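The Rubber Band Situation

I have been promising a post about the sorting table since May, and a few of you have very kindly (and then slightly less kindly) reminded me about it, so let's get into it with a cup of coffee and no particular hurry.

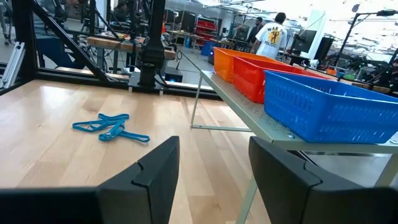

How I ended up with so many rubber bands

Blue ones, mostly. They come on broccoli, on asparagus, on bundles of mail, and for a good long while I also bought them by the bag of 100 from Bahrami, the little stationery shop two doors down from my bank. I love that shop. I can't walk past it without going in, and I can't go in without coming out with something, and rubber bands are cheap enough that they never feel like a purchase at all.

The trouble is that rubber bands don't stay put. You set down a few on the table while you're bundling pencils or closing up a bag of beads, and by the time you come back they've knitted themselves together into a loose blue tangle and you have to pick it apart with your fingernails. I do find this weirdly relaxing, I should say! There are evenings when untangling rubber bands is exactly as much as I can manage.

The light wood tabletop helps. My last sorting surface was a dark brown desk, and anything small just vanished on it. On pale maple a blue band shows right up, even late in the day when the overhead lights are bouncing off the shine. I wipe it down with a barely damp cloth and then a dry one, and that's all the care it gets from me.

Baskets, and why I like them bright

Next to the table is a light gray metal side table, the kind with a perforated top, and that's where the plastic baskets go. Orange, red and blue, in a row. I had a whole phase of wanting everything in matching cream canvas bins with little tags, and it looked lovely for a week, and then I couldn't find a single thing. With colors I don't even have to read. My hand just goes.

The blue one is nearest to where I work, so it gets whatever I'm in the middle of. Red is for things that need mending or matching up with their other half. Orange, way at the back, is for anything leaving the house: library books, the casserole dish I keep meaning to return, the scarf somebody left at New Year's. I would love to tell you the orange basket gets emptied every Friday. It gets emptied when it's full.

I like slotted sides on a basket, too, and both the blue and the red have them. You can see a little of what you've got without tipping everything out, and the crumbs and dust don't settle in quite the same way. If you're shopping for some, take a tape measure along. I once brought home a set from Lelis that was 17 inches long for a shelf that was 16 inches deep, and I spent a month bumping my hip on them before I gave in and took them back.

What I do with the bands now

So, the new routine. Every band that comes into the house gets a quick stretch, and if it feels sticky or has a crack in it, out it goes. The good ones get dropped on the table until there's a small pile, and then I sit down and sort by length. Short ones are for pencils and paintbrushes. The middle ones go on bags of rice and frozen peas. The long ones I save for rolled-up wrapping paper and sewing patterns, though I wrap them loosely, as a tight band will leave a dent in the paper that never quite comes out.

My first big sort ended with 33 keepers, and I've tried to hold it near there ever since. When the pile grows past what I can scoop up in one hand, I take the extras to the mailroom at work, where they disappear by lunchtime.

Next up is the ribbon drawer, and I'm a bit scared of it. If any of you have a good way of keeping narrow ribbon from unrolling itself all over the place, please leave me a comment, and do say whether you fold or roll!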